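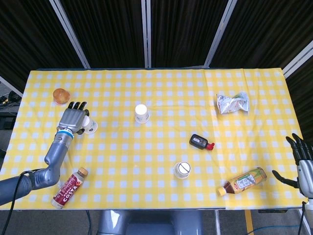
Notice on the Future of the Bundidstead Supper Table

30th September

It is my duty, as the present keeper of this page, to inform readers of several changes to the monthly supper at Bundidstead. The supper has been held without a break for 7 years, and the arrangements made at its founding no longer suit the number of people who attend.

Starting with the next supper, guests are asked to reply in writing before the menu is set. Replies by word of mouth will not be recorded. I regret the formality, but in April we prepared a meal for a party that had canceled in passing on the stairs, and the remaining soup was on my own table for most of the week.

The shared dish system will continue. Each household brings one dish, large enough to serve four, and labels it with its contents. Ragnheiður Skov has asked me to repeat that "vegetables" is not a sufficient label, and I support her in this.

Seating has been the subject of some correspondence. Bent Hedegaard proposes assigned places, changed every month, so that newer residents may meet older ones. Þórey Juhl prefers that guests sit where they please. I have read both letters with care and have decided on a trial of assigned places for the first course only. Guests may move once the plates have been cleared - quietly, please, as the floor carries sound to the apartment below.

The recipe file now holds 183 entries, many of them for rye bread. Contributions of fish dishes and plain desserts would be especially welcome. Handwritten cards are acceptable if the quantities can be read.

Children remain welcome at every supper. Dogs do not, with the standing exception already granted to Lærke Dalsgaard.

Written comments may be left below or in my mailbox.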